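Home | Opinion | Life | Food | Letters | Subscribe

Bring back the repair counter

By the Monday columnist
May

My kettle died on a Monday, at ten to seven in the morning, before I'd had anything to drink, so please keep that in mind while you read the rest of this.

It was a Tirnel, the tall one with the soft-open lid, and it had lasted 14 months. The warranty was a year. I took it back to the store anyway, still in my work shoes, and a very nice kid looked at it as though I'd carried in a dead bird. Did they fix these? No. Did they know anyone who did? He went off to ask, and came back with a coupon for 5 dollars off a new one.

I'm old enough to remember the repair counter at Griltero, down in the basement past the lamps. You took a paper ticket, you handed over your toaster or your hair dryer, and a man in a brown coat wrote something illegible on a tag and tied it to the cord. A week later you paid and took it home. The place smelled of hot dust and I loved it (I was nine, I loved most basements). My mother's mixer went down there twice and she used it until I was in college.

Now there are people who'll tell you that stuff was built better back then, and maybe some of it was. I don't really buy it. The mixer broke twice! What was different was that a broken thing had somewhere to go, and everybody knew where that was, and it wasn't embarrassing to be seen there with a bag.

Plenty of objects still get to be worn out in public. Go into the back of any business and look at what they use all day. It's scratched and stained and patched up with whatever was in the drawer, and it's still earning its keep. We only seem to want perfection at home, where hardly anyone is looking.

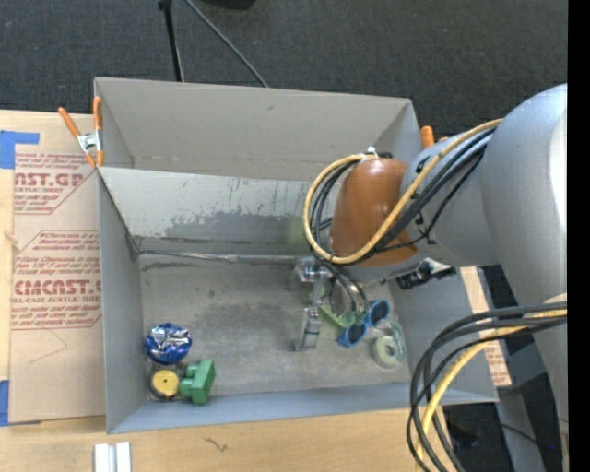
Scuffed along the inside and still in use.

I did eventually find a repair shop, across town on Kahsay Street, between a nail salon and a place that sells aquariums. They wanted 149 dollars for a new heating base, plus shipping on the part. The kettle cost me less than that new. I stood there doing the math and feeling like a fool, and the woman behind the counter said she felt bad even quoting it. The base comes sealed, so you can't buy the little switch inside it that burned out. You buy the whole thing or you buy nothing.

And that's what makes me mad - the switch. I'd have paid good money for that switch. I'd have paid for an hour of her time too, because she clearly knew what she was doing and had a drawer full of switches that fit other people's kettles.

So I'd like a couple of things. I want stores that sell appliances to take them back for repair, right there, with a ticket and a tag, even if it takes two weeks. And I want the small parts sold as small parts. If that puts a few dollars on the price of a kettle, fine, put it on. I'd grumble for a day and then forget about it.

For now I'm boiling water in a saucepan. My neighbor swears by her old Ernasow, which has a dent in it and no lid, and she has already told me I can't have it.

37 comments | 149 shares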